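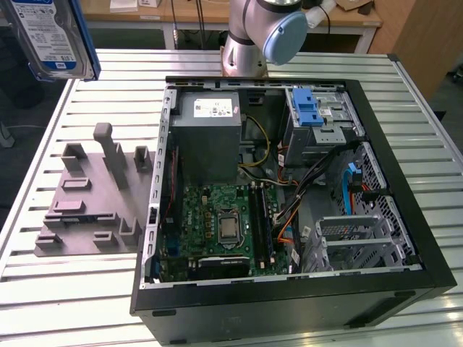

3 min read

Section 4: Adding Memory to Your Tower

Okay, so you've picked out your memory and you're ready to put it in. I've done this job in my own kitchen more times than I'd like to admit, and it's a friendly one, I promise! You need a Phillips screwdriver, a small bowl for the screws and a bit of elbow room. The steps are written for the Plidari 559 kit, which comes as a pair of modules, but most desktop memory goes in the same way (check your board's manual for the right type first, please).

Before you start

Back up anything you'd cry over. Then shut the computer down properly – sleep mode doesn't count – and switch off the power supply at the back.

CAUTION: Pull the power cord out of the wall too. Then hold the power button in for a few seconds to drain whatever charge is left.

Getting inside

1. Unplug the monitor, the keyboard and everything else. I take a quick phone picture of the back so I know what went where.

2. Lay the tower on its side on a hard, flat surface, with the removable panel facing up. No carpet, no bedspread.

3. Take out the screws along the rear edge and slide the panel back. On my old Kirkus case it sticks and needs a good thump with the heel of my hand. Yours may be nicer.

4. Touch bare metal on the case frame before you reach for anything else, and do it again every time you wander off and come back.

Putting the modules in

5. Find the memory slots. They're long and skinny and they sit close to the processor. If a cable is lying over them, ease it to one side without tugging on the plug.

6. Open the clips at the ends of the slot. Some boards only have a moving clip at one end, and that's fine.

7. Hold the module by its edges and line up the notch with the bump in the slot. If it doesn't match, turn the module around. If it still doesn't match, stop, you have the wrong type.

8. Press down on both ends until the clips snap shut. It takes more push than you'd think! My friend Danylo Zakharchenko called me in a panic over this step, and he just hadn't pushed hard enough.

NOTE: If your board has four slots, look up which two go together. Guessing can cost you some speed.

Closing up

9. Check for stray screws, put the panel back and reconnect everything.

10. Turn it on. The first start can be slow, so give it around 60 seconds before you start worrying.

If the screen stays dark or the computer beeps at you, power down, unplug and go back to step 8. Nine times out of ten it's a module that isn't quite seated. If that doesn't do it, try one module at a time, then head over to Section 7, where Lesia Melnychuk has put together a list of beep codes.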